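Changes to Shared Lunches at the Zedside Building

Posted in February, under Notes and Notices

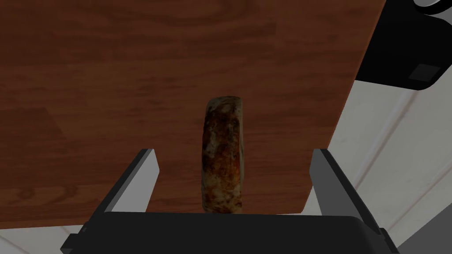 Wood grain on a reddish-brown tabletop.

The monthly shared lunch at the Zedside building has been held in its present form for ten seasons. I have organized it for the last four of them, and I have been asked on several occasions to set out in writing how it is arranged and what is expected of those who attend. This post is intended to serve that purpose. It replaces the shorter notice that appeared on this blog last fall.

The lunch is open to all tenants of the building and to their guests. Attendance in February reached 61, the highest figure recorded so far. The room on the second floor holds 112 people standing but far fewer when the long tables are out, and for that reason guests should now be registered in advance. A sheet is kept at the front desk. Names may be added until noon on the day before the lunch.

Food

Each household or office is asked to bring one dish. The dish should be ready to serve on arrival. The kitchen has one oven and it is already in use from 10 in the morning, so requests to reheat large trays can no longer be accepted. Smaller items may be warmed in the microwave next to the sink.

Every dish must carry a card listing its main ingredients. Blank cards are available at the door. In past months a number of dishes were set out with no card at all, and several guests with allergies chose to eat very little. I regret that this was allowed to continue as long as it did. Dishes without a card will now be held at the side table until one has been written.

Cold dishes remain in short supply. The sign-up sheet for the last lunch showed three noodle casseroles and two pans of baked beans before a single salad had been entered. I do not wish to assign dishes to anyone, but I would ask that those who sign up late look at what is already on the sheet. Bread is supplied by the Cliltov bakery on the corner and does not need to be brought. Coffee is supplied by the building.

Tables and seating

The tables were refinished over the winter. The work was done by Ogura, a small shop two streets away, at a cost of $39 per table, paid from the lunch fund. I had doubts about the expense and raised them at the time. I am now satisfied that it was money well spent – the old surface had become rough at the corners and was hard to wipe clean.

Please place a mat or folded towel under any hot dish. Mats are in the second drawer. Tape should not be used on the tables for any reason, including to hold down paper cloths. Clips have been purchased.

Seating is not reserved. The practice of leaving coats across several chairs before the lunch begins has been the subject of complaints, and those attending are asked to end it. Chairs with arms, of which there are few, should be left for those who need them.

Cleaning up

The room must be returned to the building by 3 p.m. The Jasel dance class uses it directly afterward and needs the floor swept and clear. On two recent occasions the class began late on our account. I have apologized to its organizers, and I would prefer not to do so again.

Those who bring a dish are responsible for taking the container home the same day. Containers left behind are kept on the shelf by the elevator for one month and then given away. At present the shelf holds a glass bowl with a blue lid, two square cake pans and a very good bread knife, which I would expect someone to have missed by now.

The fund

Contributions to the fund remain optional. The box has been moved from the coffee table to the windowsill, where it is less likely to be taken for a tip jar. It pays for plates, napkins, dish soap and, from this year, the upkeep of the tables. A statement of what has been spent is posted inside the kitchen cupboard door and is brought up to date after each lunch.

Questions about any of the above may be left in the comments or in the tray at the front desk. The sign-up sheet for next month is already out, and it still has room for salads.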